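**Gondal kitchen arm, March update for Marcelle**

Hi Marcelle! Good month in the shared shop, mostly. The new gripper is mounted and Maham rewrote the grasp code from scratch, so we're finally past the stage where every run ended with me hitting the stop button. We've logged more than 100 tries on the soft fruit and the plush banana is still the troublemaker — it rolls when a finger touches the curved side.

Money: we've spent $3742 so far, with two servo orders still to come from Trekis. I'll send Ju-won the receipts.
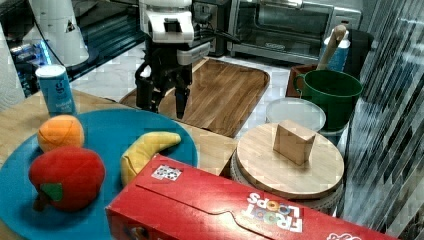
Next up is the wrist cable, which I want to reroute before it snags on something, and then the serving tray. Sidra thinks we should slow the descent way down for the tray and I'm inclined to agree. Could we keep the shop slot through April? Evenings are fine.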